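3.2 Materials and handling of thin films

The films examined in this section came from retail carrier and produce bags collected in the Girley district in October. Wei and Mwaipopo had sorted the stock by polymer before it reached us, and only the low-density polyethylene fraction was kept. Bags with printing over more than a small corner were set aside, as ink is known to raise the reading on the Bosman gauge. The remaining stock came to 3699 bags, stored flat in cartons of 400 at the Brullano store until needed.

Thickness was taken at 16 points per bag, along two lines running from rim to base. Readings within a finger's width of a heat seal were left out. Where a bag had been knotted by its last user, the knot was cut away and the cut edge recorded, so that the loss of area could be allowed for in the mass balance (see Section 3.4).

Creasing was treated as a separate variable. A film which has been drawn together and twisted keeps a set of fine folds, and these scatter light in much the same way as surface haze. Earlier work by Hodžić took the two together under a single haze value – a fair choice for new film, but one that overstates wear in used bags. We therefore graded creasing by eye before any optical reading was made, on the scale given in Appendix B.

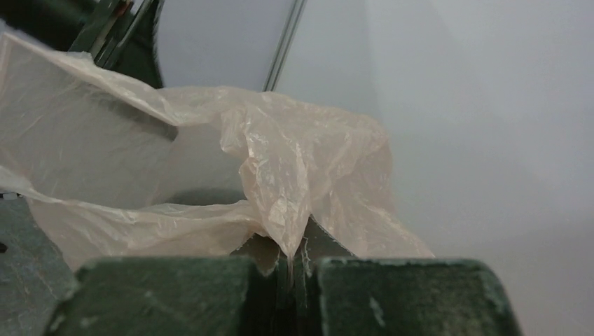
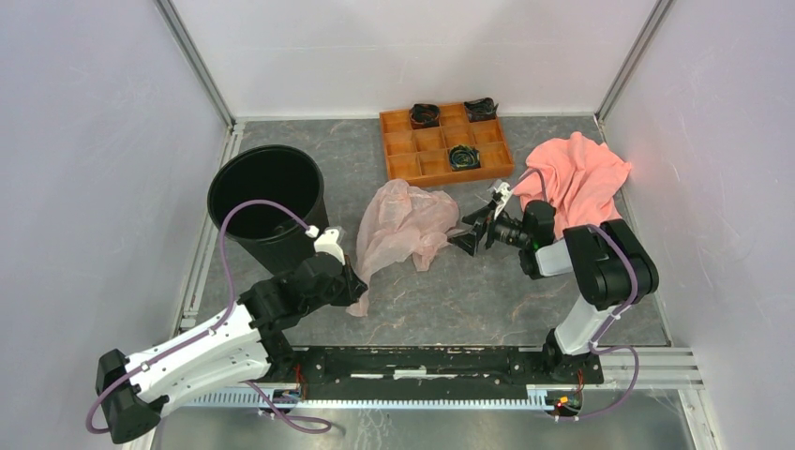
Figure 2. Crumpled thin plastic bag (first panel); bay with round black bin and divided wooden tray (second panel).

Does creasing affect the measured thickness of the film? Only slightly: a fold doubles the reading where the gauge foot lands on it, but such readings are easily spotted and were repeated on flat film next to the fold.

Washing followed the Sillum method with one change. The second rinse was made with cold water, as warm water caused the thinnest bags to cling together and dry unevenly. Bags were hung by the base seam overnight and weighed the next morning. Any bag that had gained mass against its first weighing was hung for a further night.

Tear strength was measured along and across the direction of extrusion. The two values differ widely in blown film and should not be averaged. Diệp and Ren report a single figure for each bag type, and their results are for that reason left out of Table 4, although the general order of the bag types agrees with ours – the produce bags are weakest in both directions. Strips showing a nick at the clamped end were rejected and a fresh strip cut from the same panel.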